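Last edited 15 March 2025 by Effie MacKinnon. If something below doesn't match the tool in your hand, trust the tool and tell me.

# Baltent hand-held grippers: setup and upkeep

Covers the pair of hand-held grippers used for the Baltent tabletop set. The recordings have their own card. This file is for whoever has to get the grippers ready, keep them that way, and explain to Kiseck why a batch got thrown out.

I've read the supplier notes. They say the grippers hold calibration between sessions. I haven't seen evidence for that which I'd accept, so the steps below assume they don't.

## Before a session

1. Wipe both finger pads with a dry cloth. Lint on the textured face changes how soft packages slip.
2. Open and close each gripper 12 times by hand. Feel for a catch near full open.
3. Check every pivot pin by eye and then with a fingernail. A pin that stands proud goes on the repair shelf.
4. Clean the camera window.
5. Record the width reading fully open and fully closed. If either is off by more than 2 mm from the last entry in `widths.csv`, recalibrate before doing anything else.

Davina Haldane thinks step 2 is superstition. She may be right, but the one time we skipped it we lost a morning to a sticky left arm on unit B.

## Reference view

With the jaws spread, the two blue pads should sit apart on either side of the view, with the grooved body between the housings and the crosshair mark at its top center. Compare the live view against this one before you record. The bin can be anywhere you like; the jaws are what you're checking.
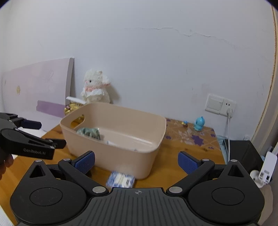
**Do we have to recalibrate after swapping the finger pads?**

Every time, including when the new pads come from the same bag. Pad thickness varies enough to shift the closed reading, and the software will happily report a closed jaw that isn't closed.

Keir Cairns wrote a script that is supposed to correct for pad thickness after the fact (`tools/pad_offset.py`). It gave a sensible answer on the sessions he tuned it on. On the Drellport sessions it moved the readings the wrong way. Don't use it on anything you plan to release.

## Maintenance

| Item | Interval | Notes |
|---|---|---|
| Finger pads | 18 hours of use | Sooner if the texture looks shiny |
| Pivot pins | 48 hours of use | Check for side play, replace in pairs |
| Screws on housings | Every session | Hand tight only |
| Lens | Every session | No sprays |

The pad interval is ours. The supplier's figure is a good deal longer and came with no test data, so I ignored it. The pin interval is a guess by Mhairi Tennant that has held up so far, which I'd call weak support.

## Repairs

- **Jaw closes unevenly.** Look at the pins near the pads first. Swapping the whole arm usually hides the problem for a week.
- **Width reading jumps.** Reseat the cable, then recalibrate. If it jumps again, stop using the unit.
- **Pad peeling at a corner.** Replace it. Glue gets on the texture and you end up replacing it anyway.

Write up each repair in `repairs.md` with the unit letter. "Fixed gripper" is not an entry.

## Known problems

- Left and right units drift separately. We don't know why. Ching-wen Chuang suspects the springs, I suspect the way we store them, and neither of us has tested it.
- The Rennie sessions have no closed-width readings at the start. Treat any grasp width from them as unverified.
- A session that passes every check here can still be bad. Look at the footage.

## To do

- [ ] Side-by-side drift test, planned for April
- [ ] Get actual pad wear numbers from somebody
- [ ] Delete `pad_offset.py` or fix it (Keir)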